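Kedero Portion Sachets, Brown Translucent
Sold by Purelow, Vitstead

Single-portion sachets for cafés, guest houses and canteens. The film seals on an ordinary bar sealer and takes dry goods such as sugar, salt, ground spices and loose tea. It is not suitable for oils or anything with a high water content.

Supplied flat in cartons of 900. Larger orders are made up at the Arruda works and leave within 3 working days. Orders placed before noon are packed the same day if the carton size is in stock.
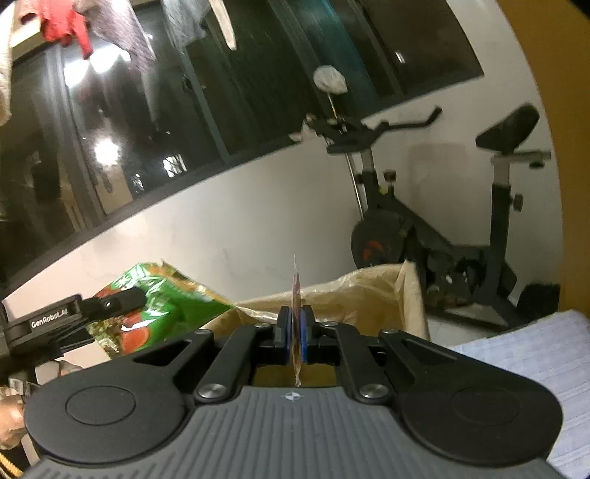 Storage matters more than most customers expect. Keep cartons closed, off the floor and away from radiators, and use the oldest first. Film kept in a cold room should be brought into the warm the evening before filling. The range has a jagged top edge, like the one on the brownish packet held upright between the blue pads, and this gives the customer somewhere to start the tear. Straight-cut tops can be ordered by the carton but cannot be returned.

Printing is available in one colour. Send artwork to Anselmo Vieira in the sales office, who will reply with a proof. Printed orders for the Christmas season should reach us by November.

Carton price: £87, delivery extra.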